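4.2 Segmentation on printed surfaces

The planner described in Section 3 takes its obstacle map from a segmentation stage that was first tuned on plain tabletops. On such surfaces a depth threshold 2 mm above the fitted plane is enough to separate objects from background, and colour is only used to break ties. The wrist view in the Borkwood kitchen set gave us a harder test. The table there is covered in a newspaper print, with headlines, columns of small type and photographs, all of it flat and all of it rich in edges. The colour branch of the network tends to treat bold lettering and printed pictures as separate items, and the depth branch misses thin objects lying close to the cloth.

We evaluated on 2,255 labelled views recorded with the hand-held gripper. Each view was labelled once, by hand, with one mask per real object. Printed content was labelled as background regardless of how solid it looked. A further 300 views were held back for setting thresholds and were not used in any of the results below.

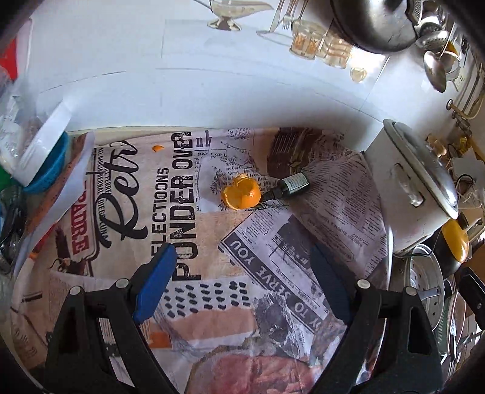

Figure 6. Wrist view from the Borkwood set. The orange peel and the dark green dropper bottle beside it are labelled as objects; the headline, the red PADRE label and the food photograph on the cloth are background.

Wongsuwan objected, on reading a draft of this section, that a fixed rule of this kind hides a real choice: a planner that only needs to avoid collisions can ignore print, but one that must follow a spoken request may need to know that a label is there at all. We agree with the point. Our labels serve the first purpose only, and the results should not be read as a measure of scene understanding.

Three kinds of error account for most of the lost accuracy. The first is the false object, where a dark block of type is given its own mask and the planner bends its path to avoid nothing. The second is the merged object, where two neighbouring items share a mask. A bottle on its side next to a larger item, as in Figure 6, is a typical layout for this error, and it matters for grasping as the centre of the merged mask can fall between the two. The third is the dropped fragment. Small pieces of peel have little height and cover few pixels, and the smoothing step often removes them along with the noise.

To reduce the first error we added a print check. For each candidate mask, the module samples 200 points along the boundary and compares the depth on either side. A mask whose boundary shows a colour change but no depth step is returned to the background. The check runs after the network and needs no retraining. It does make the third error slightly worse, as a flat scrap behaves much like ink under this test — the depth sensor cannot tell them apart at normal working height. We therefore skip the check for small masks of a single strong colour.

The gripper itself also has to be removed. Both jaws cover part of the lower view, and their finger pads differ in colour, so a single colour model is not enough. We mask the jaws from the measured opening width and a stored outline, then grow the result by a few pixels. The triangular cut-outs in the arms are filled in. Cloth seen through them could in principle be used, but in early runs it produced slivers that the tracker in Section 4.3 tried to follow from one view to the next.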